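Ten Years of Getting the Bitter Right

Simone Barbosa started making bitters in a jam jar, with orange peel from her mother's tree and far too much clove. "It was awful!" she says, laughing. "I gave it to everybody for Christmas anyway."

That was 10 years ago. Now she runs Drevura out of two rooms behind a bakery, and she still talks about gentian root the way other people talk about their kids. I came by for half an hour and stayed until lunch, mostly because she kept opening jars for me to sniff (the dried grapefruit, wow).

Her method is slow. Peels go in first, roots later, and she tastes every morning before coffee. "After coffee I'm useless," she says. "Everything tastes like coffee."

The July batch is the one regulars wait for, made with green walnuts her friend Odair Peixoto picks while they're still soft enough to push a pin through. Last summer it came to 655 bottles, and she wrote the batch number on each one by hand. 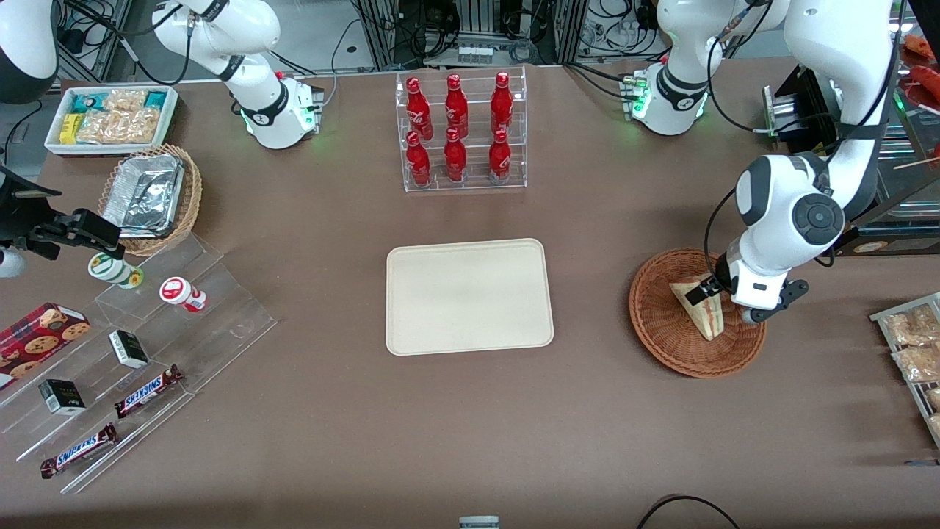

Barbosa worries over packaging almost as much as flavor. She went through two label printers before she found a paper that didn't smear when the bottle dripped. Small bottles are the hardest, she says, and a white one with green and yellow on the label, like the one lying on its side on the clear tiered stand, has very little room for words. "You get a name and maybe one line. So what's the line?" She's still working on hers for the walnut.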